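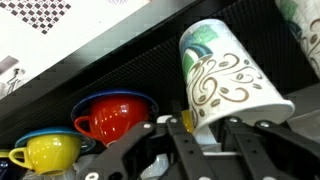
Tracker margin after the fixed period — Ekside or Gollow?

ledgerline
Fixed rate ends in April. Ekside offers a tracker with no fee, Gollow a lower margin with a fee of 515. Balance is small, 40 payments left. Which is cheaper if the reference rate stays below zero?

Cunden_tom
Check for a floor first. Ekside treats a negative reference rate as zero. Gollow deducts it from the margin.
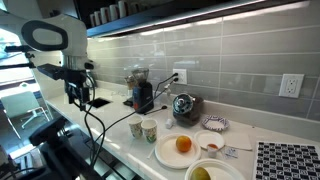 Kitchen worktop by the window

basispoint2631
Disagree on Gollow. Their newer terms have a floor as well, in section 2 of the offer letter.

Cunden_tom
Mine has none, but it is an older contract.
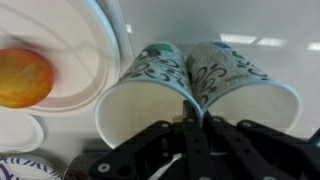 Re: Tracker margin after the fixed period

ledgerline
Section 2 does have the floor. So it comes down to the fee against the margin.

basispoint2631
Then Ekside, on a small balance. The fee is paid up front and the saving shrinks with every payment.

stoecker_fan
Only if you keep it to term. Stöcker has no exit charge — Ekside does.

ledgerline
I have no plans to leave early. Will ask Ekside for the charge in writing.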